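Workshop notebook, bench 2
Thursday, May

Jideck two-arm kit on trial from Dalgleish, day 2. Kit is the pair of arms on the common rail, the enclosure with the marble-pattern floor, and the card task set (tray, cards). Dalgleish want the trial form back before they quote for the Irnunano line, so most of this entry is for that.

Arms powered up 09.40. Control software is Potero, the version that came on the stick, not the later one on their site. Left arm is arm A in the logs, right arm is arm B. The label on the spare cable bag has them the other way round, ignore it.

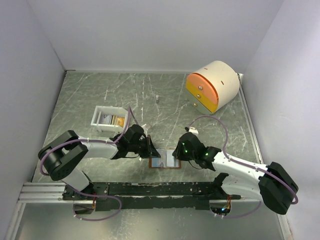
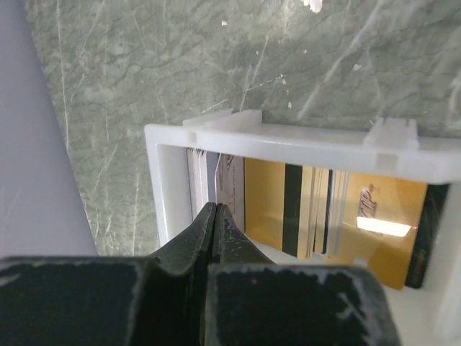

Fig. 1 (first picture): both arms on the rail, card on the floor between the grippers, tray at the back left. Fig. 2 (second picture): wrist view, fingertips at the left end of the stack.

Homing

Both arms home without complaint from the folded position. From a reached-in position arm B stops with a shoulder fault and has to be backed off by hand. The manual says to home from folded only, page 31, in a box at the bottom. Would rather the software refused the command. Put on form.

Repeated the home after lunch with the enclosure warmer. Same result. Fault code 3807 both times, which the manual lists as "joint limit, soft". The code clears from the Potero menu but not from the button on the base.

Clearances

With both arms reaching in towards the middle the grippers come very close to each other. Potero has a keep-out volume per arm, set as a plain box. A box is too crude for this layout: set large enough to be safe, neither arm can get to a card lying in the middle; set smaller, the wrists can touch if both moves are started together. Went back to running one arm at a time for the middle zone with a software lock between them. Slower but repeatable.

Purple cables: the loops stand well clear of the links and need more headroom than the arm drawing suggests. The drawing shows the links only. Anyone putting a lid on the enclosure must measure with the cables fitted. Also check the cable ties on the white link of arm A before each session.

Card task

The job we care about for Irnunano is separating one card from a standing stack. The thin edges are packed close and the fingertips have to go in between two of them without dragging the neighbours. Laying a card down flat is the easier half and I have not spent much time on it.

Settings tried:
Approach from above, fingers closed, open once between cards. Tends to push the stack along the tray.
Approach from above, fingers part open, close on one edge. Better. Sometimes takes two cards.
As before but with a small sideways nudge before closing. Best so far. Needs the stack to have a bit of slack in it.

Grip force is set in counts, full scale 2000. No conversion given anywhere that I can find. Low settings let a card swing in the jaws, high settings bow it. Asked Dalgleish by email for a curve of counts against newtons. No reply yet.

Glossy cards are a nuisance for the wrist camera. The gold one gives a hard white patch from the overhead light, and the edge finder takes the end of the patch for a card edge. Turning exposure down helps with the gold card and loses the dark green one at the end of the stack. Potero allows one exposure value per program, not per step — this needs to change or we would have to write our own. A diffuser over the lamp is the cheap thing to try first. There is a sheet of frosted acrylic in the rack by the door.

The veins in the floor pattern also show up in the edge finder when the threshold is low. Masked the area outside the tray and that dealt with it. The mask is saved with the program but is tied to the camera pose, so it has to be redrawn if the approach angle changes. Have redrawn it too many times today. For our own cell ask for a plain matt floor.

Wear

Fingertips are scratched and the coating is off in places, more so along the rims of the pads behind them. The top of the rail has scrapes too. This is a loan set so no complaint, but the form asks for condition and I have put it down. Need from Dalgleish: price of fingertips as a spare, whether the pads come separately, and whether the coating matters for grip or is only finish.

Rail and mounting

Rail is stiff enough. Pressed on it by hand with arm A extended and the tip error on the readout did not change in any way I would worry about. Bolts at the left base checked, all tight. Did not get to the right base, do tomorrow.

Documentation

Manual is fair on mechanics, poor on software. The section on two-arm timing stops halfway and refers to an appendix that is missing from our copy. The wiring page is good and should be copied into the bench folder.

So far

Would recommend the arms. Would not recommend Potero as it stands for card work. If Dalgleish will sell the arms with the open driver and without the software licence, the price changes enough to ask the question again.

To do
Diffuser on lamp
Right base bolts
Chase force curve
Try nudge setting with a full tray, no slack
Back up programs before the stick goes back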